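News > Fitness > Functional Training

Wultine opens its third gym, and Groststead gets a real competition floor

If you've been driving forty minutes for a decent barbell class, good news – Wultine has opened its doors in Groststead. The new gym fills the old carpet warehouse near the rail yard, and it's a beauty: high ceilings, a long rig down one wall, and enough open floor to run two classes side by side.

The schedule starts with 48 classes a week, the earliest at 5:30 in the morning. Beginners get their own on-ramp course, nine sessions long, and it covers the squat, the press and the deadlift before anyone touches a stopwatch. What a great way to start!

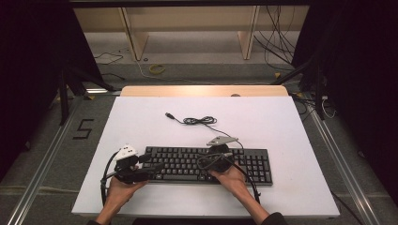

Issue 66

Members at the Ulloa and Hasholm gyms can train in Groststead on the same pass. That matters for the spring team league, which moves here in March. Last season's teams logged over 2,319 workouts between them, and the final heat at Hasholm was so packed that people watched from the parking lot.

There's a rowing corner too, plus a small room for stretching and mobility work – bring your own mat for now. Drop-ins are welcome at the noon class all through February, and open gym runs until 9 at night.

Related items
Ulloa lifters take the winter team title
Hasholm adds a masters class
How to pick your first jump rope

Contact | Copyright | Back to top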